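August 24, 2018
Second gripper is done!! I am writing this with glue on two fingers and I don't care, it closed on the first try and it closed straight.

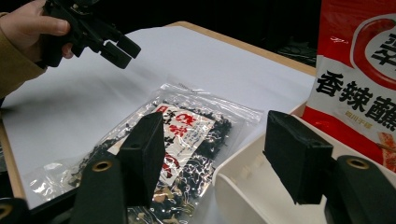
So now there are two of them, one for each hand, and I can finally start on the part of this I've been talking about since July, which is getting the pair to work on the same object from different sides. One hand pins, the other hand picks. I've had that sentence on a sticky note over the bench for weeks and tonight I got to try it for real.

First, what went wrong this morning, so I remember it. The brass inserts. I had the iron too hot again and the first one sank crooked in the left arm, so the screw went in at a slant and the finger pad sat twisted. I printed the arm over (there goes the end of the black spool) and did it slower the second time. Touch, wait, let it drop by itself, then press flat with the back of the steel ruler. Beautiful. I did the rest that way and every one of them came out flush. I want to put inserts in everything now. I want to put inserts in the kitchen cabinets.

The finger pads are still the plain blocky ones with the flat ends. Janelle Dela Peña thinks I should go to a thin wedge shape right away, and she may well be right, she has been right about nearly all of the mechanical stuff so far. But I like having a big dumb flat face to start from. If the flat ones can't do a job, I'll know what the job needs. We argued about it over noodles and ended up drawing four different tips on the back of the Raltov packing slip. I've pinned that up too. The wall over the bench is getting crowded.

Practice objects! I've decided foam blocks are cheating. Anything can hold a foam block. So I went through the pantry and took out things with a bag around them, because bags are slippery and shiny and they change shape the second you touch them. The seaweed is the best one by far. It's a clear bag with a big paper label, dried flakes inside, and there's almost nothing stiff to hang on to. The spicy snack bag is next to it for when I want something that stands up by itself, and the white tray is there to be the place where things end up. I put white paper down over the table so I can see the black fingers against it.

Tried the seaweed over and over. Coming in from above with one gripper and trying to pinch the top of the bag is harder than it sounds. Too low and you bump the table and the paper slides, too high and you close on nothing and feel silly. From the side, with the fingers open wide and the bag in the gap, it's a whole different feeling. You squeeze and it bunches up and suddenly there's something to hold. I got it into the tray a few times and yelled loud enough that Janelle came in from the porch.

Also the crunching. I think we will be having seaweed powder in our rice this week.

Weight: the new one came out at 304 grams on the kitchen scale, and my wrist knows it. After a long run my thumb gets tired before anything else does. The Corside trigger spring is a bit stiff for this. There's a softer one in the Rutkowska assortment I bought for the garage door project, so I'll try that before I order anything else. I've spent 166 dollars so far on the pair and I'd like to stay under 200, mostly to win a bet.

Things for tomorrow
Swap the spring.
Tape the paper down at the corners, it keeps bowing up.
Try something grippy on the inside faces, maybe a strip cut from the old shelf liner.
Sand the edge inside the left handle where it rubs.
Ask Janelle if she'll run one hand while I run the other. Bet it's a mess. Can't wait.

We still need a name for the whole thing. She's been calling it Ornunora, after a boat in a book she read as a kid, and I said no at first, but I wrote it on the parts box tonight to see how it looks. It looks pretty good.

It's past midnight and I should wash this glue off. One more try with the seaweed first.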